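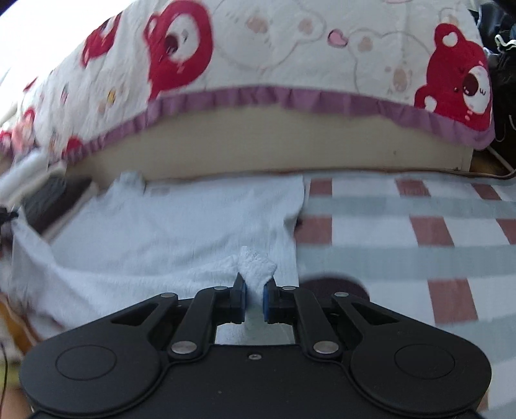 図3 チェック柄のシーツに広げた白いタオル。角がつままれ、小さな山になっている。

4.2 ベッドの上でたたむということ

さて、ここからは場所の話をさせてください。前の節では「何を先にたたむか」という順番のことを書きましたが、聞き取りをしていて私がいちばん面白かったのは、じつは順番よりも場所のほうでした。テーブルでも床でもソファでもなく、ベッドなんです。今回お話をうかがった12世帯のうち8世帯が、ふだん洗濯物をたたむ場所としてまずベッドを挙げました。調査を始める前の私は、てっきり居間の床が一番だろうと思い込んでいて(自分がそうなので)、質問票にも床の欄ばかり大きく取ってありました。あれは恥ずかしかったです。2020年6月に質問票を作り直して、寝具の柄や硬さ、立つ側、山を置く側まで書き込めるようにしてあります。

ベッドが選ばれる理由を尋ねると、だいたい最初に出てくるのは高さです。腰をかがめなくていい。でも話を続けていくうちに、広さのことや、たたみ終わらないと寝られないという締め切り効果のことも出てきます。共同研究者のSenyo Bawaはこの締め切りの話がたいそう気に入って、Urkmont調査の記録に「就寝による強制終了」という項目を勝手に作りました。私は少し大げさな名前だと思っているのですが、便利なのでこの論文でもそのまま使います。強制終了の起きない家では、洗濯物の山が椅子に引っ越すだけで翌日まで残ることがある、と何人もの方が笑いながら教えてくれました。

ただ、平らで硬い台と比べると、ベッドにはやっかいなところがあります。マットレスが沈むんですね。タオルのように四角くて厚みのあるものでも、端を押さえる手に力が入ると布の下がくぼんで、せっかくそろえた辺がずれます。だからベッドでたたむ人は、押さえるよりもつまむ動作を多く使うようだ、というのが私たちの見立てです。図3のタオルは上の縁がしわになって折れ返っていますが、右の縁はほぼまっすぐ通っています。辺が一本でもまっすぐ見えていれば、そこを基準にして残りを合わせていけますから、たたむ側としてはずいぶん気が楽です。角を持ち上げるやり方にも流儀があって、ほんの先だけをつまむ人と、指の奥まで布を入れてしまう人がいます。先だけの人は角がきれいに合う代わりに、よく落とします。奥まで入れる人は落としませんが、置いたあとで角を引っぱり直すひと手間がつきます。どちらが早いかと聞かれると困るのですが、私自身は完全に後者です。

シーツの柄についても少し。Valtteri Kemppainenは、Riihimäkiでの予備調査のころから、格子やストライプの寝具は目盛りの代わりになるのではないかと言っていました。柄の線にタオルの辺を合わせれば、曲がっているかどうかがすぐわかる、という理屈です。これには私も最初とても期待したんですよ! ところが聞いてみると、線に合わせていると答えた方は思ったより少なく、むしろ「柄があると白いもの以外は見失う」という声のほうが耳に残りました。靴下などは特にそうらしくて、柄物のシーツの上では片方が見つからないまま寝具ごと丸め込んでしまった、という話まで出てきます。白いタオルは柄の上でもよく目立ちますから、柄の良し悪しは載せるもの次第、というくらいに受け取っておいてください。

4.3 タオルから衣類へ移るとき

タオルが終わると衣類です。ここで手の動きがはっきり変わります。タオルの場合、角はどこにあるか最初からわかっていて、探す必要がほとんどありません。衣類、それもやわらかい編み地のものになると、まず全体の向きを知るところから始まります。どちらが裾でどちらが首まわりか、表なのか裏なのか、袖があるならどこに入り込んでいるのか。私たちはこの時間を、Ledent表と呼んでいる記録用紙の「向き探し」の欄に書き入れました。用紙の作りはごく単純で、横に動作の種類、縦に品目を並べ、気づいたことを余白に書くだけのものです。余白がいちばん読みごたえがあります。

編み地の衣類でやっかいなのは、縁がくるりと巻くことです。丸まった縁はつまんだつもりでも二枚重ねになっていたり、逆に一枚しか取れていなかったりします。ある方はこれを「返事をしない布」と呼んでいました。引っぱっても反対側がついてこない、という意味だそうです。いい言い方だなあと思って、それ以来、私も家で使っています。
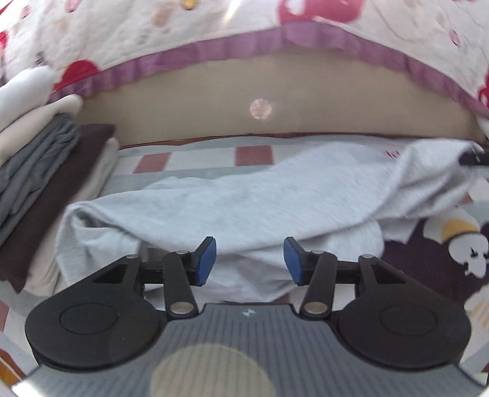 薄いグレーの杢の編み地などは、しわの影と折り目の影が似た色になるので、どこまでが一枚でどこからが重なりなのか、目だけではなかなか決められません。そこで多くの方は片側を少し持ち上げます。持ち上げると重みで下の布がほどけてきて、そこで初めて形が見えてくる、というわけです。この「少し持ち上げて待つ」という動作は、作り直す前の質問票にはまったく載っていませんでした。質問票は「つまむ」「折る」「重ねる」「ならす」といった、何かをする動作ばかりで組んでいたので、待つことを書く場所がなかったんです。Bawaがこれを余白から拾い出して、次の版で独立した欄にしてくれました。正直なところ、この節でいちばん自信を持って報告できる発見は、この欄のことかもしれません。

持ち上げた端がねじれてしまうこともよくあります。ねじれたまま下ろすと、中心線が斜めに走った、なんだか機嫌の悪い形の束ができあがります。やり直すかどうかは人によって本当にまちまちで、外に着ていく服ならやり直すけれど寝間着ならそのまま、という基準を持っている方が目立ちました。寝間着はどうせ今夜着るから、という言い分には反論できません。Kemppainenはやり直し派で、私が横着をすると黙って隣からたたみ直してくるので、調査の記録用にと二人で洗濯物をたたんだ日は、どちらの手つきを書き取っているのかわからなくなりました(その日の記録は分析から外しています)。

二人でたたむことについても触れておきます。シーツのような大物は二人がかりだと楽だ、というのは誰でも思いつくことですが、私たちの聞き取りでは、小さな衣類でも二人目の手が喜ばれる場面がありました。一人が片端を上げておいて、もう一人が下にたまったひだを外へ逃がす、というものです。ベッドは床に比べて両側から近づきやすく、向かい合って立てる部屋ならこの分担が自然に起こります。壁にぴったり寄せて置いてある部屋では、二人が同じ側に並ぶことになり、肘がぶつかります。肘の話は思いのほかたくさん集まったので、付録にまとめました。暇なときに読んでみてください。

それから時間の長さです。Plistitzの記録では、寝室でのたたみ仕事は一回につき最長で40分でした。ただ、これには途中で電話に出ていた分や、古いTシャツを捨てるかどうか家族で相談していた分も入っています。抜いて計算し直すべきだという意見もありましたが、私は残すほうに一票を入れました。洗濯物をたたむ時間というのは、もともとそういう寄り道を抱え込んだものではないでしょうか。たたむ動作だけを切り出して短い数字にしてしまうと、聞かせてもらった暮らしの話からずいぶん遠くなってしまう気がするのです。とはいえ、他の調査と比べにくいという批判はもっともで、次の報告では両方の数え方を並べるつもりです。

最後に、材料の偏りについて。集まった余白の書き込みはほぼ300件ありますが、そのかなりの部分がタオルと編み地の衣類に集中しています。ワイシャツのような張りのある布についてはあまり書かれておらず、ハンガーにかけてしまうのでたたまない、という答えが多かったせいだと私たちは見ています。下着については、聞く側の私が遠慮してしまいました。1月に行った追加の聞き取りでは、そのあたりをBawaに任せたところ、ずっと率直な話が集まりました。追加分の内容は、しまう場所の話と一緒に次の節で扱います。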